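The Night Ferry to Iltar
by Pushpa Uniyal
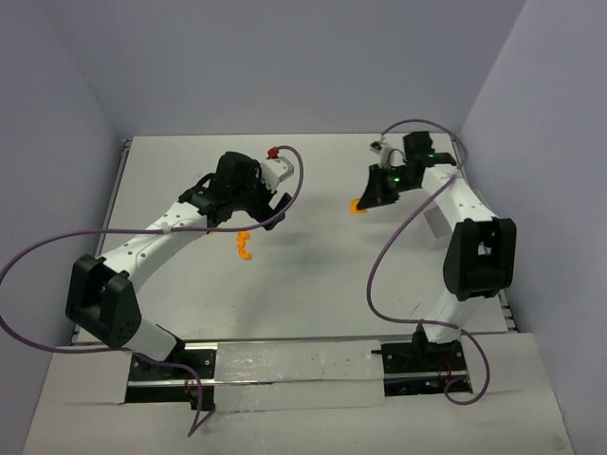

Two arms, two small orange objects, one pale gray tabletop.

Bouchra Zaki had been waiting for the Iltar ferry since she was nine years old, and now that it was tied up right there in front of her, lit from bow to stern, she was afraid to get on it.

"It's smaller than you said," said Mathis.

"It's enormous!"

"It has one deck, Bouchra."

"One and a half." She pointed at the little wheelhouse sitting on top like a hat. "And look at the funnel. Look at that blue! My grandmother said you could see that blue from the school roof."

Mathis Hervieu looked at the funnel, because he was a good friend and because it was too cold to argue. He had carried the heavier bag all the way down from Plomus station, he had missed his supper, and he had agreed to the whole trip on the strength of one story told to him in October over a plate of fries. But what a story it was! A bell that rang under the water. An island where every house had its door on the side away from the wind. A grandmother who had left at seventeen with a cardboard suitcase and a jar of pears and who had talked about going back every winter of her life, right up to the last one.

They climbed the gangway. The man taking tickets had a beard like a doormat and a badge that said COSTE.

"Two for Iltar," said Bouchra, and her voice cracked on the name.

Dorian Coste turned the tickets over and looked at her properly.

"You've got people there?"

"I did. I mean, my grandmother was from there. She lived behind the net loft."

"Which net loft?"

Bouchra opened her mouth and shut it again. In all those years it had never crossed her mind that there could be more than one.

"There's the Verkier loft and there's the old one," he said. "Ask Benoît in the morning. He'll be on the quay. He's always on the quay." Then he tore the tickets in half and gave her the bigger halves, and she put them inside her glove so she could feel them there.

They left at 11 on the dot. The engine coughed twice and settled into a steady thump that came up through the soles of their shoes, and the lights of Plomus slid off to the left and got mixed up with each other and then with the stars. Oh, the stars! Bouchra had lived in cities since she was born and she had no idea there were so many going spare. She stood at the rail with her scarf over her nose and tried to look at all of them.

"You should sleep," said Mathis.

"You sleep. I'll wake you up for the bell."

"If there's a bell."

"There's a bell."

He went inside and lay down along a bench under the heater, with the heavier bag for a pillow. Through the window she could see his boots, and past them a woman in a yellow hat playing cards against herself and losing her temper about it. The saloon smelled of soup and diesel. Bouchra went in once to buy a cup of the soup, which was leek and so hot it made her eyes run, and it was the best soup she'd ever had in her life. She told the boy at the counter so. He went pink to the ears and gave her a second piece of bread.

Her grandmother's instructions had always been the same. You wait until you can't see either shore. You stand on the right-hand side. You hold your breath when the engine drops, because the captain always slows down for the shallows at Deschamps Rock, and that's when you hear it. The church had gone into the sea in some great storm, tower and all, long before anybody's mother was born. The bell never stopped, her grandmother said. It just got wetter.

So Bouchra stood on the right-hand side. Her feet went numb, then her chin. A gull came down and walked along the rail beside her for a while like an inspector, and left. She sang a bit, the pear song, as much of it as she could remember, and made up the rest. She thought of the kitchen with the green tiles, and the old woman's hands peeling and peeling in one long ribbon, and how she would stop with the knife in the air when she got to the part about the bell.

The engine dropped.

Bouchra ran. She banged on the window with both fists, and the woman in the yellow hat threw her cards in the air, and Mathis came out with one boot on and his hair straight up.

"What? What is it?"

"Shh! Hold your breath!"

They held their breath. The ferry slid along with hardly a sound, and the water hissed against the hull, and somewhere below them a pump was ticking. Dorian Coste had come out of the wheelhouse door and was standing at the top of the ladder with his cap in his hand. The boy from the counter was there too, wiping a bowl.

And it came. It was so low she felt it in her teeth first. One long note, like somebody humming in the next room with the door closed, and then a gap, and then the note again.

Mathis grabbed her arm. He had gone completely white and he was grinning like a fool.

"That's a buoy," he whispered. "That's got to be a buoy."

"Is it?"

He listened to it a third time, leaning so far out that she took hold of the back of his coat.

"I don't know," he said. "Bouchra, I don't know!"

She laughed so hard that the soup boy started laughing as well, and then the engine picked up and covered everything, and Coste put his cap back on and went in without a word.

They stayed out after that, both of them, wrapped in the one blanket, passing a bar of chocolate back and forth. The sky went gray and then a thin sort of pink. A line showed on the water, and the line grew a hill, and the hill grew roofs. Every last door was on the far side, just as she'd been told, so that from the sea the whole village seemed to have its back turned.

On the quay an old man in a red sweater was coiling a rope. He looked up as the ferry bumped in, and shaded his eyes, and Bouchra was already waving with both arms.

"Monsieur Le Goff?" she shouted. "Benoît Le Goff? Which net loft had the pear tree?"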